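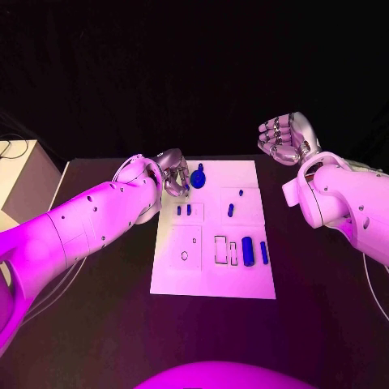
Mastberg 500 Desk Lamp: is the color mode worth paying for?

31/05/2018
6 min read
Print | E-mail
103 shares | 2 comments

The Mastberg 500 is a clamp-on task lamp with a white mode for working and a color mode for whatever it is people do with color modes. We stock it in the Utomberg store and ship it from Rerkatville. It sells well. I am less sure than the box is that everybody who buys one needs it, so please read this page before you order.

What the maker says

The leaflet promises "studio-grade illumination" and "a lamp that adapts to your mood." I don't know what studio grade means, and I have asked. The answer that came back was a second copy of the leaflet. As for mood, there is a dial on the base. You turn it and the color changes. If your mood changes too, good for you.

White mode

This is the part I would pay for. The light is even across a sheet of letter paper and doesn't leave a hot spot in the middle, which the older Mastberg did badly enough that we stopped carrying it. There are six brightness steps. The bottom two are close to useless for reading and fine for finding your glasses at night. The top step is bright enough for sewing dark thread on dark cloth, and that is a harder test than anything in the leaflet.

White balance leans a little warm. If you match paint chips or embroidery floss, check them by a window before you commit. The leaflet says "true daylight." It isn't.

Color mode

Red, amber, green, blue, violet and magenta. Magenta is the strongest by a long way and the one customers ask about, mostly people who film their desks or have a teenager. It will turn anything white pink or purple, walls included. Amber is pleasant in the evening. Green makes food look spoiled. Blue is weaker than the others and I would not buy the lamp for it.

Please don't try to do close work in any of these. A red pencil line on white paper all but vanishes under the red setting, and we have had a lamp sent back as faulty for exactly that. There was nothing wrong with it.

The leaflet also claims that the violet setting "supports focus." No source is given. I left that line off our shelf card.

The arm and clamp

The arm has two joints and a head that tilts. Both joints are held by friction, with a thumbscrew on each. They were stiff on the one we keep on the counter and had loosened by October, so expect to tighten them now and then. The thumbscrews are small and no fun if you have arthritis.

The clamp fits a tabletop up to 2 inches thick. It wants a flat underside. Tables with a lip or a metal rail below the edge will give you trouble, and the weighted base (sold separately, and overpriced) is the only way around it. The clamp pads are thin – put a scrap of felt under them if you care about your finish.

The cord

Six feet, and it comes out of the base on the left side with no way of moving it. If your outlet is on the right you will be running the cord behind the clamp. No extension comes in the box. The plug is one of those square blocks that covers two outlets on a power strip.

How it compares

The Kaijage Plain is cheaper, has no color mode and no dial, and takes up less of the desk. Its white light is a shade cooler and not quite as even at the corners. For homework, bills and reading, that is the lamp I would send most people home with. Its clamp is better too, with proper rubber pads.

The Mastberg makes sense if you want one lamp to do both jobs and you know you will use the colors after the first week. Plenty of customers tell me they will. I have noticed how many of the used ones we take in trade still have the plastic film on the dial.

Specifications

Model: Mastberg 500
Modes: white, color
White steps: 6
Arm joints: 2
Clamp: up to 2 inches
Cord: 6 feet, fixed
Base: sold separately
Bulb: built in, not replaceable

That last line deserves a second look. When the light goes, the lamp goes with it. The maker says it will last "for years" and doesn't say how many. Warranty is 2 years on the electronics and none on the arm.

Returns

Unused, in the box, with the leaflet. Lamps that have been clamped to something count as used – we can see the marks on the pads. Utomberg will swap a faulty one over the counter. Mail orders go back to Rerkatville, and you pay the postage unless it arrived broken.

Print | E-mail
2 comments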